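Dark clothes coming out of the wash covered in lint
Posted in Laundry & Clothing

Juniper Blackwood
My navy and black things come out of the washer with white fuzz all over them. I wash at 40 with the towels to save a load. Is it the machine or me?

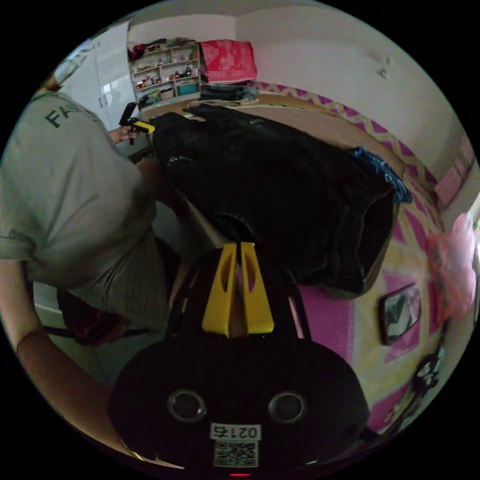
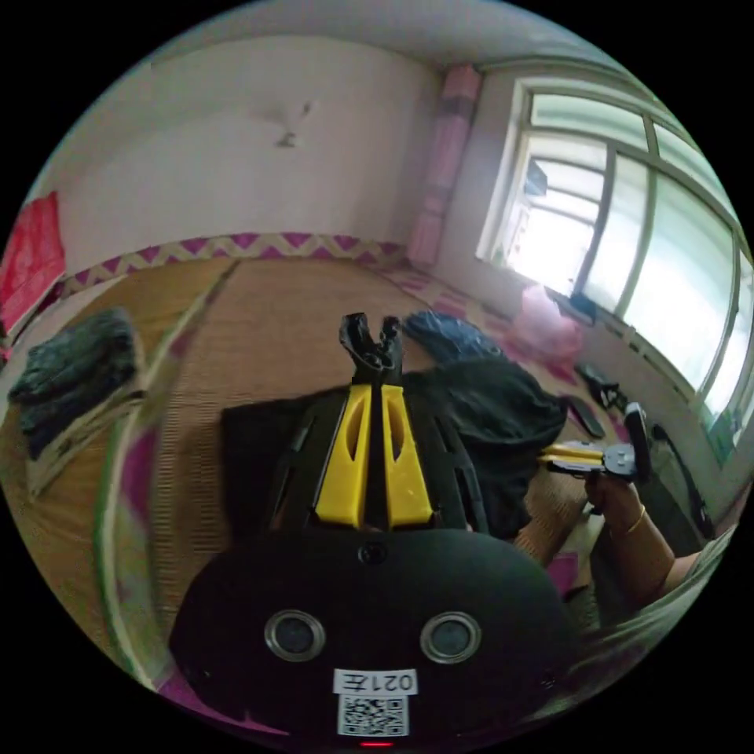

Folding day, dark navy garment on the bed (first photo)

Samuele Messina
It's the towels. Wash them separately and turn the dark stuff inside out. Clean the filter too -- on most front loaders it's behind a small door at the bottom. I hadn't opened mine in 3 years. Put a tray down first.

Ratree Prasertsri
Agree about the towels. Check pockets for tissues. Dryer screen every load.

Roscoe Crenshaw
I just use a lint roller.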